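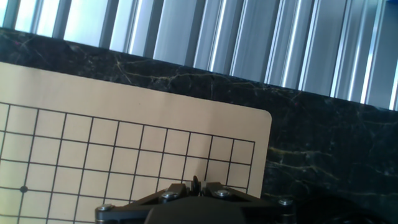 # Finding the grid from one corner

18 July 2025

I said in the last post that I would write up the board localization work once I had numbers worth writing down. I have them now, so here they are.

The task is simple to state. One arm places black stones, the other places white ones, and each stone has to end up on the right intersection. The project is called Stulla, and most of the code from last year still runs. What changed this summer is how an arm decides where the board is.

The old way was to find the board once, from the fixed cameras, and then trust that pose for the rest of the session. This works fine until someone bumps the board. It also works badly at the far side of the grid, where a small error in the angle turns into a real error in position. A stone that lands a little off center is fine by me. A stone that lands between two intersections is a failure, and so is one that lands cleanly on the neighbor of the one you wanted. The second kind is worse. The policy carries on as if everything is fine and the game record is wrong from there on.

So the idea was to use the wrist camera for a second estimate just before each placement. From up close the lines are sharp and the fit is much tighter. The trouble is that up close you only see part of the grid, and every part of a grid looks like every other part. If the fit slides over by one cell, the error measure doesn't move at all. I knew that going in and still lost a week to it.

## What the method does

There are three sources of information in a wrist view that aren't periodic:

- the outer edge of the board, with its plain border
- the corner, when it's in view
- the star points

The fitting step now runs in two stages. First it finds the two line directions and the spacing, which gives a grid with no origin. Then it scores the possible origins using only the three things above. The fixed camera pose is used as a loose prior, just strong enough to keep the search from wandering across the board. I tried making the prior stronger and it brought back the old problem, where a wrong pose from the fixed camera drags the wrist estimate along with it.
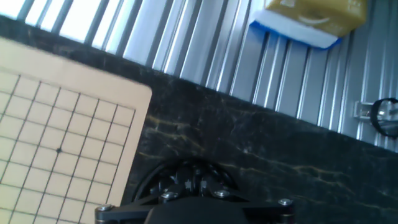 The corner turned out to carry most of the weight. I had expected the star points to do it, and they do help, but a single dot on its own still leaves you guessing which dot it is. A rounded corner with a border running off both ways leaves very little to guess. I now have each arm take one look at a corner at the beginning of an episode, then track from there as it moves inward. Over the middle of the board the estimate depends on that tracking plus whatever star points come into view.

The line detector is nothing special. I started with the learned one from the Rundum toolkit, because it was already installed, and later went back to plain edge fitting. The learned detector was better on blurred lines and worse on everything shiny. Our tabletop has veins running through the black, and it liked to report those as grid lines. With edge fitting I can throw out anything that doesn't agree with one of the two main directions, and the veins go away. The ribs of the aluminum are harder. They are straight, evenly spaced and high in contrast, so they look like an excellent grid to any program that's searching for one. I mask by color first and only look for lines inside the board region.

## Training data

The policy itself was trained on 500 recorded placements. I didn't collect new ones for this. The only change is that the target position fed to the policy now comes from the wrist estimate, and I recomputed it for all the old recordings so training and testing would match.

I left the picking part alone. It takes a stone from the bowl, and if the grasp fails it tries again. Failed grasps aren't counted below, since I only wanted to know about the board.

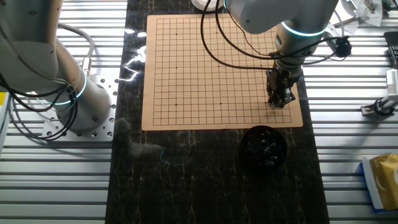
*Gripper over the lower-right part of the grid, bowl of black stones just below the board.*

## Results

I ran 167 placements with the old fixed pose and 167 with the new estimate, using the same list of target intersections in the same order. Between placements I nudged or turned the board according to a schedule written out ahead of time, so I couldn't go easy on one of them.

| Method | Placements | Wrong intersection |
|---|---|---|
| Fixed pose only | 167 | 18 |
| Wrist estimate with corner | 167 | 5 |

That's a good drop. I'm happy with it, with a few notes.

All five of the remaining errors were off by a single cell, and all were far from the corner that was used at the start. That points to drift in the tracking. The obvious fix is to look at a second corner when the target is on the far side. It costs time, and I haven't decided if I want to pay it on every move.

Glare is still a problem. When a bright streak falls across the grid, the lines under it get faint and the spacing estimate gets noisy. I tried lowering the exposure and then the dark parts of the view were useless. A diffuser over the lights is probably the right answer.

I also haven't tested what happens as the board fills up. Everything in the table was done on a clear board, with each stone removed before the next one. Stones cover intersections and can cover star points too. In a late game there may not be much grid left to fit. The border will still be there, which is one more reason to lean on it.

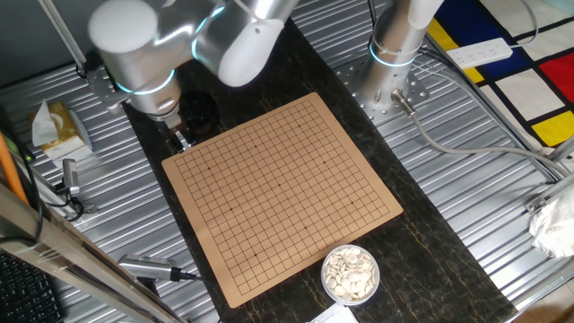
With the board turned like that, the old method had its hardest time. Most of its errors came in the rotated part of the schedule, and the wrist estimate didn't seem to care about the angle. I would like to split the table by rotation, but I didn't save the board angle for every run, only the schedule step, and I need to go back and match them up.

A reader asked whether I compared against the De Smet markers, the printed tags you stick on the table. I didn't. They would likely work very well. I want to be able to swap in any board without taping things around it, so they don't fit what I'm after here, but if you only need a working setup I'd try tags first.

Next on the list is the second corner look, then a half-full board. I'm taking the setup to the Brindinholm workshop in August and would like both done before then. The fitting code needs cleaning up before I post it. At the moment the board dimensions are typed in by hand in two different files, and they have to agree.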